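I have worked as a room cleaner in the Cimness building for 16 years, first on nights and then on mornings. In September the company started with the robots, and many people in my family ask me the same thing at dinner: so, will they take your job? I never have a short answer for it, so I am writing the long one.

First, how it was. We cleaned 10 bathrooms in one shift each. The mirror, the sink, the floor, the toilet, always in this order, because Doolan, the firm that has the contract, printed the order on a card and we wore the card on a string. My knees and my right wrist know that card very well. When you wipe sinks for so many years, the wrist begins to talk to you at night. 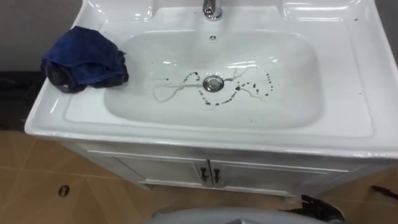 What changed first was the way we speak about dirt. Before, a sink was clean or it was not clean, and the supervisor passed her finger over it and that was all. Now we must explain what kind of dirty. In the training room at Iledau we stood for one full morning discussing stains, and I learned that I had opinions! Dark spots around the drain, with those thin gray streaks running between them, I would never start by rubbing in the middle. I start at the wall of the bowl and go down, so that everything travels to the drain one time only. A young engineer wrote this in her computer. In 16 years it was the first time that a person wrote down how I clean.

I will be fair and say also what I don't like. The day has less talking in it. We used to work in pairs, and my partner and I solved all the problems of our children between the second floor and the fourth. Now one person goes with the machine and the other is sent to a different wing. You can talk to the machine, of course, but it is not interested in my daughter's wedding.
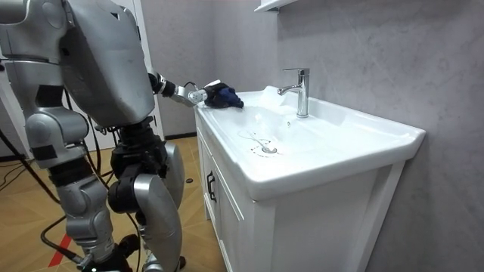

Also the waiting is new to me. I am a fast person. When I see a cloth moving slowly my own hand wants to go and finish it, and for the first weeks this made me more tired than the cleaning. They told us to keep our hands back until the arm has stopped, and I do, but I stand there with my fingers closed like a child outside a candy store.

The money question is the one people are shy to ask. My hourly pay went up by 69 cents when I passed the course, which is called Adell, and now on paper I am an "operator." Two colleagues did not want the course. One went to the kitchen and one retired a little earlier than she planned — I think she was not happy about it, although she said she was.
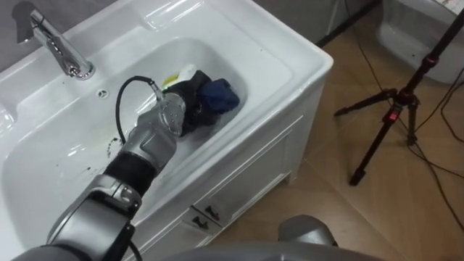
My wrist is better, this I can say without doubt. I do less wiping and more preparing: I bring the cloths, I look at the result, I do the corners again when they need it. In the evening I can open a jar by myself. But my head is more tired than before, and I sleep later, thinking if I logged everything in the tablet or not.

The company counted 2,892 sinks on the report they hung near the lockers. It does not say how many of them one of us finished by hand. I asked for this number to be included and the supervisor said it was a good idea, and she made a note. The next report comes at the end of the month, so I will look for it.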